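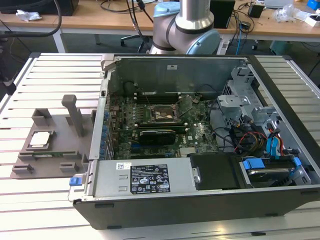 Friday, October 4, 2019
By Imke Eichhorn
Filed under: Workshop Guides / Desktop Hardware

Section 6. Fitting the Processor

This section covers fitting a processor to a bare socket with the case open on the bench. Removal of the side panel is covered in Section 2.

CAUTION: Unplug the power cord before reaching into the case. Do not open the power supply.

CAUTION: Do not touch the gold contacts in the socket. Bent contacts cannot be repaired in the workshop, and the board must be replaced.

1. Lay the case on its side with the open side facing up.

2. Put on the wrist strap and clip it to bare metal on the chassis.

3. Move any thin wires away from the socket. A wire caught under the retention frame will keep it from closing flat.

4. Release the lever and lift the frame until it stays open by itself.

5. Check the contact area under a lamp. Look across it at a low angle - damage shows as a break in the pattern. If dust is present, use the hand blower only.

6. Hold the processor by its edges and line up the corner mark and notches with the socket. Lower it straight down. Do not slide it.

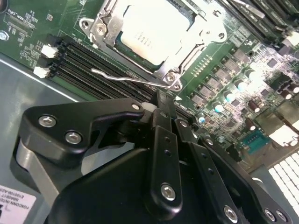 7. Lower the frame over the processor, then bring the lever down and hook it under its catch. Firm pressure is normal at the end of the travel.

8. Wipe the heat spreader with a lint-free cloth. Leave any printed markings readable until the part number has been copied to the work sheet.

NOTE: Memory can stay in its slots during this procedure. Keep the lever clear of the slot latches when it swings.

NOTE: Boards differ in socket type and lever position. Match the processor to the board manual before step 6. Thiele work sheets list the socket type on page 2.

9. Apply thermal compound and fit the cooler as described in Section 7. Do not power on the board without a cooler - not even for a short test.

Corrections to this section go to Eckhard Fröhlich, Serkville workshop.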